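How Do Movies Get Their Sounds?

When you watch a movie, you hear shoes on gravel, a coat being zipped, a spoon dropped on a table. Most people think the microphone picked up all of it while the actors were working. Usually it didn't. The microphone on a film set is aimed at the actors' voices, and the crew tries to keep everything else quiet. Sometimes there is even a bit of carpet glued under an actor's shoes.

The small sounds are added later by people called Foley artists. They stand in a quiet room, watch the movie on a screen, and make each noise at the same moment it happens in the story.

What they use

A Foley room looks like a messy garage. The one at the Pacheco studio has 503 things on its shelves, and every one has a number on a tag. There are some 200 shoes. There are also old doors, umbrellas, chains, and a box of broken cups.

The thing you hear is often not the thing you see. Cornstarch squeezed in a leather pouch sounds like feet in snow. Snapping celery can be a breaking bone. Coconut shells can be a horse - you may have tried that one already.

One scene, step by step

In the cartoon "Kesora and the Long Winter," a fox walks across a frozen lake. The Foley team made the scene in 3 layers. First came the paws, which were gloves with paper clips taped to the fingertips. Next came the fur, made by rubbing a wool blanket. Last came the ice, a plastic lid bent slowly next to the microphone. The scene is short, but it took 2 days in February to get it right.

Later, a sound mixer puts the layers together with the voices and the music. If the paws are too loud, the mixer turns them down.
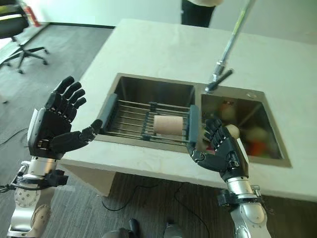
You can try Foley at home with a phone that records sound. Pick a short piece of a movie, turn the volume off, and write down every noise you think should be there. Kitchens are a good place to look for props. With a sink and a dish rack across it, you can try a drip, a splash, and a fork dragged along the rack, which makes a good rattling gate. Record each sound a few times, then play it back with the movie and see which one fits.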